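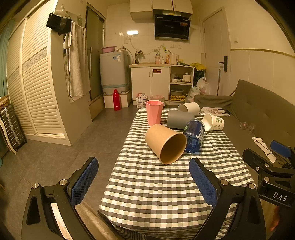
Sorting cups after a get-together - what can go in the recycling and what can't?

I have lived in Trodville since April and I still can't make sense of what the recycling people want from us. We had folks over yesterday and I am now clearing the table, which still has its checkered cloth on, with a big brown paper cup lying on its side, a white paper one with a green leafy print, a pink plastic cup with flat sides all around it, and a blue see-through plastic bottle in the middle of it all. Where I used to live, everything went in one cart and I never gave it a thought. Now I have a cart for paper, a cart for containers and a little booklet that shows a milk jug, a soup can and not much else! My neighbor puts paper cups in with the paper. My sister says they are trash, every one of them, and that I should quit fussing. The pink cup I would just as soon wash and keep, but I'd like to know about the paper ones and the bottle before the truck comes. Also, does the label have to come off the bottle? I spent a good long while last night scraping at one with a butter knife and I don't want to do that again if I don't have to.

Posted July 1, 2019

porchlight_1808

Welcome to town! I went through the very same thing when we moved here from Wutitz, where they take just about everything. The trouble with paper cups is that most of the ones made for drinks have a thin plastic lining on the inside, so they hold up with coffee in them. The paper cart here goes to a place that can't separate the lining, and so the cups are trash, and I'm afraid that goes for the brown ones and the printed ones alike. A brown cup looks like it ought to be the kind you can compost, but the color doesn't tell you a thing. Turn it over and see if there is any wording on the bottom. If it says compostable, the yard waste drop-off on Flimerberg Road used to take them, though I would call first.

The bottle is easy. Empty it, give it a quick rinse, put the cap back on and drop it in the container cart. Leave the label alone and put that butter knife back in the drawer.

As for the pink cup, I'd keep it too. I have a stack of hard plastic cups from a yard sale that must have been through the dishwasher 200 times, and they still come out every summer - a little cloudy, but the grandkids don't mind a bit. If one cracks, I put it in the trash, as hard plastic cups aren't on the list here.

mulberry_and_mop

Just toss the paper ones, life is short. I do rinse the bottles.

Dhillon_Street_Gal

I agree with most of what's been said, but one small thing to add. If your paper cups are only a bit used, say they had water in them, they are wonderful for starting seeds. Poke 2 holes in the bottom, fill them with potting mix and set them on an old tray. I do tomatoes and marigolds that way and the cups last just long enough to get the plants out to the garden. They still go in the trash at the end, but at least you got a second use out of them. And do call the town office about the booklet, they have a longer one behind the counter that lists things by name and it is a good deal more helpful than the one they mail out.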